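Home | Projects | Meetings | Downloads | Contact

Category: Minutes / Teleoperation

Vikix working group, cable insertion task
Minutes, Dec 15, 2024

1. Demonstrations. The set now holds 135 remote-control episodes. Approach angle at the switch ports varies too much between operators.

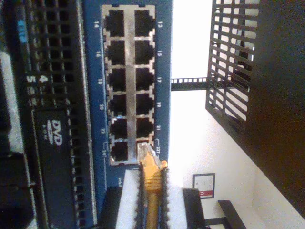 Agreed to keep the wrist level for the last part of the approach and to slow the leader arms there. Kodberg will send new gain values.

2. Two-arm handling. Discussed which gripper should hold the plug and which the cable — left open until the November episodes are relabeled.

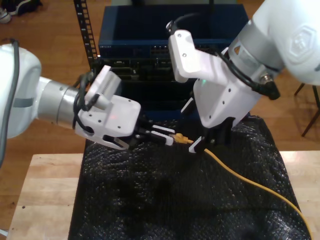
Both grippers at the yellow cable, black mat underneath.

3. Questions from Damden.

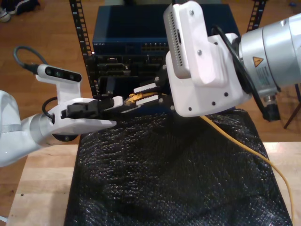
Should failed insertions be kept?
Keep them, tagged as failed, in a separate folder.

4. Next batch: 16 episodes per operator.

Recent items
Leader arm calibration notes
Minutes, November
Episode naming rules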